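Projects Updates Grants Contact
Olville > Family Rooms > Progress reports
Filed under: Updates from the rooms

Hi Isla, November news from the Olville sitting room!

We've spent $631 so far, nearly all of it on bedding and soft things, and I still owe you the Admasu receipt (sorry, it's in my other bag). The big quilted mattress is down on the floor next to the blue sofa and I love it there. Smaranda wanted it against the far wall, so we may yet argue.
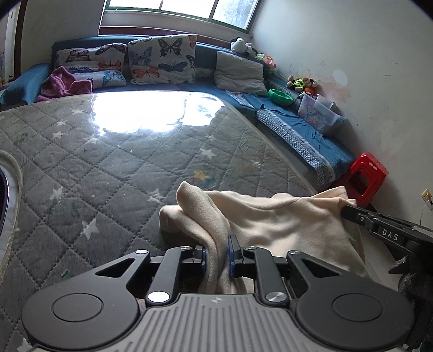 Folding is the part that eats my mornings. Fleece never wants to lie flat, and then the cushions have to go back along the sofa (the butterfly ones are everyone's favorites). Tincuța and I have got it down to 10 minutes on a good day.

Still to buy: a second grey pillow and a basket for towels. Could the last $100 move over from paint to bedding?

Floarea Chiriac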